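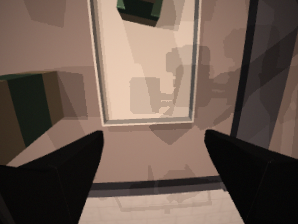 Tímea Halász wrote back after reading the abstract and said I was going to spend forty minutes telling people that their calendars are a lie, and could I please at least be nice to the ones who sell calendars, as they paid for the lunch.

I will try. I have read her note out because she is right about the lunch, and because the calendar is where I want to start.

(Wait for the room. Water. Check the clicker.)

Opening

The title in the program is "What open offices were supposed to do." I picked it in the spring. If I picked it today it would be shorter and ruder.

Some of you work in one. Ask for hands. Then ask who has taken a phone call in a stairwell this month. Leave the hands up. Don't comment, let them look at each other.

I am going to go through four claims made to people like us when somebody wants to take the walls out. I have sat on the buying side of that table three times and I signed off on it twice, so a good part of what I say is aimed at me.

First claim: people will talk to each other more

The brochure from Koltance, when we got the pitch, had the word "collision" in it eleven times. I didn't count, Junaid Arain did, in the margin, in green pen. A collision is when two people from different teams bump into each other and a product falls out.

What did we see? At Clurnis we had 90 people on one floor. Before the move they had small rooms, two and three to a room, and the doors stood open most of the day. If you wanted to ask your neighbor something you asked it. You didn't lower your voice. There was one other person in earshot and she was probably part of the problem anyway.

After the move the floor went quiet. Visitors loved it. They said it felt focused. It was people typing to the person across the desk so as not to bother the other 88.

(Pause here. This got a laugh in rehearsal. If it doesn't, go on.)

Now, I can't prove that those messages were worse than the conversations they replaced. Maybe they were better. They were written down, that's something. But the claim was more talk, and what we got was more typing, and I'd like the people who make the claim to say which one they are selling.

Lieselotte Baumgart's objection, when I gave an early version of this: the quiet was a culture problem and we should have "modeled" loud behavior from the top. So our managing director stood in the middle of the floor and had loud conversations. I was there. It did not spread.

Second claim: it's cheaper

Fine. It is. I have no quarrel with this one as long as it's said first and out loud. Fewer walls, fewer doors, more desks to a floor.

What I object to is where it sits in the deck. Slide 31, after the plants. If a company says to me, we can't afford rooms, I will nod and look for a decent pair of headphones. If a company says to me, we are taking away your room so you can be more creative, I start checking my wallet.

And it isn't quite as cheap as the sheet says, either. The sheet we had stopped at moving day. It had nothing on it for what we bought in the year after: felt panels, phone booths, the second lot of phone booths once the first had no air in them, a white noise system from Plultum that sounded like a dishwasher two floors down. We paid extra to have it turned off by a technician, because the off switch was not included in our level of service.

So, a request to anybody who buys this stuff. Ask for the sheet to run two years past the move. See how they take it.

Third claim: nobody needs a desk of their own

(Slow down. This is the part people wrote to me about.)

Desk sharing. Hot desks, free address, activity something. The pitch goes: on any given day a share of your desks is empty, so stop paying for them. The arithmetic is good. If 398 people work for you and they don't all come in at the same time, you don't need 398 desks.

They don't come in evenly, though. They come in when their team comes in, and teams like the same days. In October we had a floor that looked abandoned at one end of the week and at the other had two analysts working off a windowsill. The average was perfect.

Then the booking app. Ours was called Meesuk. You booked a desk the evening before, and if you hadn't checked in by mid-morning it let your desk go. Carola Wegener was thrown out of her seat by a man with a valid booking while she was sitting in it, on a call, with a customer. He was very polite about it. He showed her his phone.

What I noticed over time was smaller. Drawers went away. Then the things that live in drawers went away: a spare sweater, the good scissors, the folder you only need twice a year. People carried more on their backs and kept less at work. I don't have a figure for this and I'd distrust anybody who did. But I think a person who has left a pair of shoes under a desk thinks of the place a bit differently from one who has left nothing.

Somebody will say at this point that I'm being sentimental. I am. I'd like it noted that the vendor was sentimental first. The deck had a campfire in it.

Fourth claim: the data says so

(Sensor slide. Keep this one up while talking.)

We had sensors under the desks for a while. They told us whether there was something warm at the desk. They could not tell us if it was working, or if it was there because it wanted to be there, or if it had put its coat on the chair and gone to work in the cafe across the road.

From this we got a report, and the report said the space was performing well. I asked Ottmar Lammers what the space was performing. He was running the project on our side and he'd had a long year. He said, "Occupancy."

The survey was the other half. It went to 200 people and asked if they felt "energized by their environment" on a scale from one to five. There was no box for "I had a room and I liked it." The results were presented as a vote in favor. I filled it in myself and gave it a three, as I suspect most people do when they want the window to close, and my three is in there somewhere as moderate support.

I'm not saying don't measure. Measure before, though. We started measuring after the walls were gone, so everything we know is about how one open floor compares with the same open floor a quarter later. If you are about to do this, spend a month finding out what people use their doors for. It costs very little and you may not like the answer.

What I would say to be fair

There are teams that liked it. The support desk liked it. They deal with the same thing at the same time, they need to hear that the other line has the same outage, and they'd been shouting through doorways for years. They asked me to leave them out of this talk and I said I'd mention them kindly.

New people liked it as well, for the first few weeks. You learn who is who. After that I couldn't see much difference between how they felt and how the rest of us felt.

And small rooms are no paradise. I shared one for four years with a man who ate boiled eggs at ten every morning. I would have signed anything.

So I'm sceptical of the thing and I am also sceptical of the people who write to me after these talks to say that every problem in their company began when the doors went. It didn't. You had bad meetings before. You had them in rooms.

If there's time: the booth story. Skip it if the moderator is standing up.

(Booth story. One booth, glass door, faces the kitchen. The only private place on the floor to be told you're losing your job. For a year the whole kitchen could see who was in it. In the end someone put up frosted film, and then we all knew what frosted film meant. Don't add anything to this. Go straight on.)

Questions to put to a vendor, read these out slowly

What did the last customer buy in the year after they moved in?
Can I talk to someone who works there and didn't choose it?
Where does a person go to cry?
Where does a person go to think for two hours, and how do they book it, and what happens if someone more senior wants it?
What does the floor look like on the busiest day, never mind the average?
If it doesn't work, what does it cost to put a wall back?

On the last one: we got a quote. It was for one wall, with one door, and it came back higher than taking all of them out. I asked if that was a typo. They sent it again with the door priced separately.

Q&A

Likely first question is about working from home. Short answer: it changes the numbers and doesn't rescue the argument. If people come in for company, give them a good table. If they come in for quiet because home is full of children, an open floor is no use to them.

Likely second question is whether I'd do it again. I was asked this at the 1000-seat event last year and gave a long answer nobody could follow. Try this: for support, yes. For everybody else I'd want to see the doors kept and the rent argued about in the open.

If the man from the panel company asks about acoustics, let him talk, he knows more than I do. Thank Tímea for the lunch. Leave the list of questions up on the screen while people find their coats.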